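Diese Website verwendet Cookies. Mehr erfahren | Akzeptieren

Hekulent übernimmt Versandlager von Padis

Hekulent führt ab Mai das Versandlager des Haushaltswarenhändlers Padis weiter. Alle 19 Beschäftigten werden übernommen, der Standort bleibt erhalten.
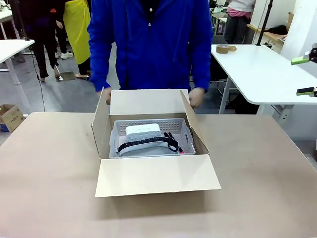 Bestellungen bis 14 Uhr gehen weiterhin am selben Tag hinaus – auch an die 329 Abholstellen. „Für die Kundschaft ändert sich nichts“, sagt Geschäftsführerin Oriana Núñez.

Weitere Meldungen
Fovov erweitert Sortiment
Voyle senkt Versandkosten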